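WHO MOVED THE STAPLER
Speaker notes, office managers' evening, Prorkside Library, upstairs room
Slot is 25 minutes including questions. Talk starts 7:15, so be at the lectern by 7:10 and look calm.

Opening

Don't thank everyone. Say hello, say the title, wait.

I have run the supplies budget at Paltach for 8 years. In that time I've been asked for a standing desk, a sitting desk to go with it, and a humidifier for a fern. The request I get most is for things we already own. Tonight is about those.

Ask for hands: who has bought scissors this year? Who could put their hand on a pair right now? Let the second one hang a bit.

1. Where supplies go

They don't leave the building, mostly. Every office manager I've met starts out suspecting theft, and I was as bad as any. My first winter I put name labels on the staplers. By spring I had well-labeled staplers in the wrong rooms.

What happens is drift. Somebody carries tape to a meeting to hang one sheet of paper. The tape stays in the meeting room, because it's useful there, and then it's in a drawer there, and then the drawer has tape and a fork in it and people stop opening it.

Tell the Vutix story here. Short version: they cleared one floor before a repaint and came up with 3703 binder clips. They had a purchase order open at the time for another 1000. (Pause. This usually gets a laugh. If it doesn't, move on quickly.)

Point to make: the order wasn't foolish. The cupboard really was empty. The cupboard was the only place anyone looked.

2. Things with two halves

Some supplies are worse because they come apart. Tupperware is the home version. At work it's pens, batteries and their little doors, and anything sold with a cap.

Next slide. Leave it up, don't talk over it right away. 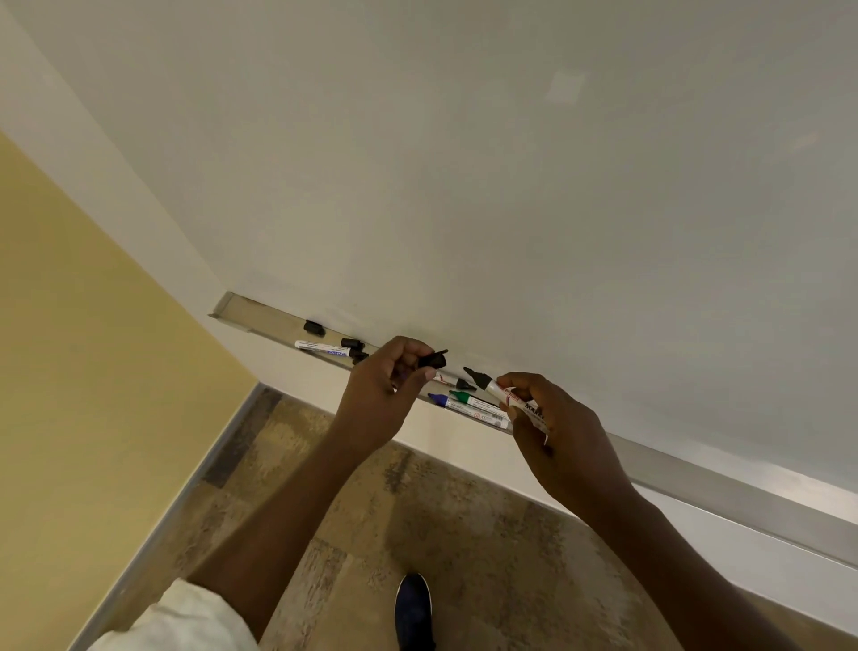 3. Why the sign-out sheet fails

I love a sign-out sheet. I have designed several. One had a column for "condition on return," and I'd like that struck from the record.

A sheet asks a person in a hurry to stop and write down that they're borrowing a ruler. The people who fill it in are the people who would have brought the ruler back anyway. So after a month you hold a very accurate list of your most reliable coworkers and no rulers.

Same goes for the locked cabinet. Guzmán (the print shop, say so, half the room will think I mean a person) locked theirs and gave the key to the front desk. Within a couple of weeks every department had its own private stash, bought on the petty cash, at retail. Spending went up. The cabinet looked terrific.

Mention the email. Everyone has sent the email. "Just a friendly reminder" has never been friendly and has reminded very few.

4. What has worked for us, more or less

Put it where it gets used. We gave up on the one grand supply cupboard and now keep a small box in each meeting room. Tape, scissors, sticky notes, spare markers. People still walk off with things, but they walk off toward another box.

Throw out the dead ones. This is the hard part of the talk, go slowly. A dry pen goes back in the cup. I've done it, you've done it. We test it on an envelope, it gives us nothing, and we put it back so the next person can have the same experience. We now have one rule at Paltach and it fits on a sticky note: if it doesn't write, it doesn't go back. Compliance is patchy. I caught myself breaking it in June.

Refill on a date. We used to refill when somebody complained, which meant we were stocking for the loudest team. Now the boxes get topped up on the first working morning of the month and I hear much less from accounts.

Buy boring. The fancy pens vanish by lunch. The plain ones have been with us for years and will probably see me out.

If time is short, skip to here.

5. The fern

Come back to the humidifier. Yes, we bought it. Yes, it's missing. The fern is doing fine.

Questions

Likely ones:

Do you track cost per head? We did for 3 quarters. The spreadsheet took longer to keep up than the money was worth. Happy to share the template with anyone who wants to suffer.

What about remote staff? They get a box in the mail once a year. I don't ask what happens to it.

Whose job is the refill? Mine. If they push on this, it's still mine, and I'd like it to be somebody else's.

Handouts are in the blue folder. Bring own pen for the sign-up list, and take it home again.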